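Visit to Werora, 24th March

We got to the Werora building a little before ten and signed in at the side door. The front entrance is shut until November while the steps are rebuilt. Parking is at the back and fills up early.

The first part of the visit was a talk on Flirnum, the project that collects demonstrations of household jobs. Werora runs it together with Osilska. A person picks up a gripper tool by hand, does the job with it, and the recording is used to train a robot arm later. They have 223 hours in the current set, most of it tidying, sorting and putting things away.

After coffee we were shown recordings on the big screen. Many come from furnished living rooms, with whatever is lying on the table left in. The operator works the two fingers with a trigger – it takes a while to learn how hard to squeeze.

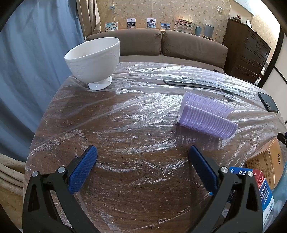 Hand-held gripper over a film-covered table, with a white footed bowl, lavender roller-like pieces and boxes.

One of our group asked about the plastic film, as shiny surfaces gave us trouble in our own tests. The answer was that they keep recordings with glare and creases in the set on purpose, and check later how the trained arm copes.

Then we tried it ourselves. There were two stations, and we went through in groups of six. I found picking up a small box easy and letting go of it in the right spot hard. The remote control station, built by Dumitrescu, was slower. You move a pair of handles and the arm follows with a slight delay, and I knocked over a cup on my first go.

Lunch was sandwiches in the canteen. The afternoon session on data storage ran long and we missed the end of it to catch the train. Slides are supposed to be sent to everyone who signed the list.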